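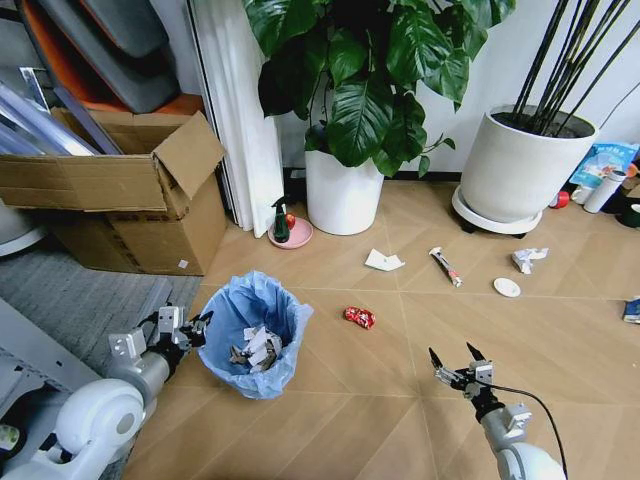

Buscamos dos personas para el equipo de terrazas y pérgolas

En Carpintería Genidier llevamos muchos inviernos montando tarimas, pérgolas y celosías en jardines de toda la comarca, y este año nos ha entrado más trabajo del que podemos atender como nos gusta, es decir, despacio y bien. Por eso queremos sumar 2 personas al taller de Clastska, con incorporación en cuanto sea posible.

El trabajo es variado: replantear en el terreno, hormigonar zapatas, cortar y cepillar vigas, montar rastreles, atornillar tarima y dar el aceite final. Hay días de taller y días de obra, y también (para qué vamos a negarlo) días de barro hasta las rodillas, sobre todo en febrero.

Lo que pedimos
Soltura con la ingletadora, el nivel y el taladro
Carné de conducir B
Trato amable con los clientes, que al fin y al cabo nos abren su casa
Ganas de aprender — si vienes de otro oficio, cuéntanoslo igualmente

Lo que ofrecemos
Contrato indefinido tras cuatro meses de prueba
2.000 euros brutos al mes en 16 pagas
Ropa de trabajo, botas y herramienta
Furgoneta de la empresa para ir a las obras

Las primeras semanas irás siempre acompañado en la obra de Oberholzer, una pérgola adosada con cubierta de lamas que nos tiene a todos muy ilusionados. Después pasarás a los jardines de Vikham, donde hay faena para toda la temporada.

Si te apetece, escribe unas líneas a Judite Aguiar o pásate por el taller a media mañana, que suele haber café hecho. No hace falta un currículum muy elaborado: nos gusta más ver fotos de algo que hayas construido, aunque sea un banco para el patio de tu abuela. Recibimos candidaturas hasta el 2 de mayo y contestamos a todo el mundo.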